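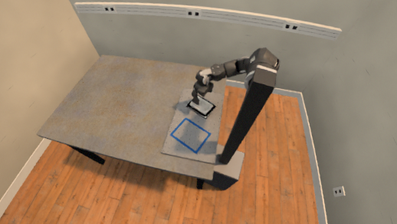 Does it go tacky if you put a hot cup down on it the same day, because the last one I bought did and I had the ring of my teapot in it until winter. That was Muireann Doherty, writing in before she'd order a tin, and fair enough too! I've had the teapot ring myself. So the short answer first: yes, if you do it the same day. Leave it overnight and you'll be right with a normal mug. A cast iron pot straight off the stove is another matter, and I'd want a trivet under that on any finish you can buy.

Tromow Table Wax, 860 g tin
Natural or Dark
In stock, both colours
Page updated November 13, 2024

What it is

Tromow is a soft paste wax for tables, benches and desks. It's beeswax and carnauba with a citrus solvent to keep it workable, and it comes in a wide flat tin so you can get a whole folded cloth in there instead of digging round with two fingers. I mix it in the shed behind the shop in Cullinane, in batches of 12 tins, which is as much as my pot will hold without slopping.

I started making it for my own stuff. I buy and do up big old tables (dining, drafting, laundry, the odd butcher's one) and I was going through a shop wax at a rate that hurt. Most of it was fine, some of it smelled like a servo. People who bought the tables kept asking what was on them, and then asking for a bit in a jam jar, and here we are with labels.

The recipe changed a little in April. There's more carnauba in it now, so it buffs up harder and takes a bit more elbow to get there. If you've got an older tin and you loved how quickly it wiped off, sorry, that one's gone. You can use the two over each other with no trouble.

What I use it on

Bare timber that's been oiled already, old shellac in decent nick, milk paint, chalky paint, unlacquered steel tops, and sealed concrete or stone if you like a low sheen. It's very good on the undersides of drawers too, and on the runners. I did the wooden window sashes at home with the last scrape of a tin and they've stopped screaming.

Big tops are where a soft wax really earns its keep. On a little side table you can use just about anything, because you're done before it grabs. On something long you need it to stay open long enough to walk down one side and back up the other without leaving a line where you turned around.

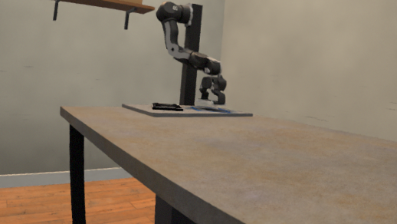 Long rectangular table, with the arm at the far end.

Please don't put it on polyurethane. It won't hurt it, it'll just sit there looking greasy until you wipe it all off again and write me a cross email. Same with melamine and glass. And don't put it on anything you plan to varnish later, as you'll never get the wax out of the grain completely and the varnish will fisheye.

Natural or Dark?

Natural goes on pale yellow and dries clear. It'll warm up raw timber a touch, about what you'd see if you wet your finger and rubbed it. Dark has an umber pigment in it and is for old timber with scratches, dings and worm holes you'd like to settle down a bit. It is not a stain. It'll tint a scratch and leave the rest nearly alone.

For mottled or patchy tops I'd nearly always go Natural. Dark can find its way into the low spots and make the whole thing look dirty, and I say that as someone who spent a very long afternoon with white spirit getting it back out of a steel bench. If you're set on Dark, try it underneath first, or in a corner that'll live against the wall.

How to put it on

Get the top clean and dry. Warm water with a tiny bit of dish soap, then plain water, then leave it alone for a few hours. If there's old wax built up, a white Skodis pad with a splash of mineral turps will shift it (the green ones are too scratchy, don't be tempted).

Fold a cotton cloth into a pad and work it in the tin until the face is loaded but nothing's sitting up in lumps. Rub it on in circles and finish along the length. Thin! Everybody puts on too much the first time, me included, and then you're standing there for an hour trying to buff off something like cold butter. If you can write your name in it, there's too much on.

Do it in sections about as wide as your arms reach. Give each section ten minutes or so, until it goes from shiny to hazy, then buff with a clean cloth. I like the Lindby cloths for this, the plain cotton ones with the hemmed edge. Old flannelette sheets are just as good, and free. T-shirts work but watch out for the printed bit.

Two thin coats will do a table that's been looked after. A dry, thirsty one might want three. Leave nine hours between coats in warm weather, and overnight when it's cold.

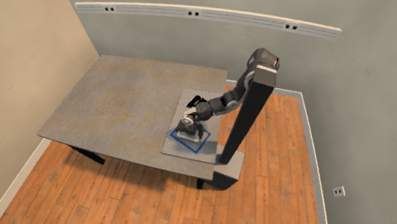

Mottled grey-brown top, pale board along the right.

Then a little at a time, whenever it looks tired. My own kitchen table gets done twice a year if I remember, and it's got two teenagers on it every night so that's a fair test. You can tell it wants some when water stops beading and just lies there.

What people ask me

Is it food safe? Once it's fully cured, two weeks or so, I'm happy eating off it. I wouldn't use it on a chopping board, where you're cutting into it and washing it every day. Use a plain board oil for those.

How far does it go? Depends on how thirsty the top is, but I get 11 good-sized dining tables out of a tin, one coat each, on timber that's already been oiled. Raw pine will drink it and ask for more.

Does it smell? Like oranges and candles for a day or two, then like nothing. If you're sensitive to citrus solvents open a window, or wait for a nice day and carry the thing outside.

Will it stop water stains? It'll slow them down. Wipe up spills and you'll be fine. A wet vase left for a week will beat any wax.

It's gone hard in the tin. Lid's been left off, I'd say. Stand the tin in a bowl of warm water until it softens, give it a stir with a paddle pop stick and put the lid on properly this time. Never on the stove or over a flame, the solvent's flammable. The same goes for used cloths: spread them out flat to dry outside before they go in the bin.

Can I use a buffing machine? Sure, with a soft pad on the lowest speed. I don't, because I tend to burn through on the edges, and I quite like the hand part.

From the inbox

"Did the boardroom table at work with the Natural. Three metres and a bit, two coats, one tin with plenty left. My shoulder knows about it but the table looks a treat. Took off a star because the lid is a mongrel to get open." Pádraig Carroll

He's right about the lid. Turn the tin on its side and run the handle of a teaspoon round the rim, and don't lever it from one spot or you'll bend it and then it won't seal. I've looked at screw lids and they nearly double the price of the tin, so for now it's teaspoons.

A couple of you have asked if the small tin is coming back. Yes, when the supplier has them again. I've stopped guessing at a date because I've been wrong twice. If you only need a bit for a stool or a picture frame, email me and I'll fill you a jar.

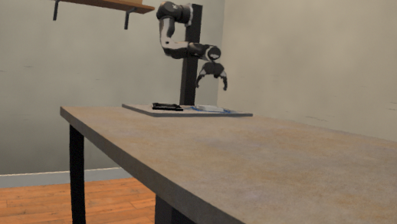
Postage and pick-up

The tins are heavy for their size so I send them by road, wrapped in cardboard (no plastic). Wax that travels through a hot week can arrive a bit runny. Put it somewhere cool, lid up, and leave it for a day before you open it. It sets again with a slightly grainy top and that buffs out the same as ever.

Pick-up from the shop in Cullinane is free. Come round the side if the front door's shut, I'm probably in the shed with the radio on. Bring your empty tin back and I'll knock a bit off the next one, as long as it hasn't been used for paint.

Orders of a full dozen go out at trade price. Email first so I can check what's on the shelf, and tell me if you want them mixed between Natural and Dark.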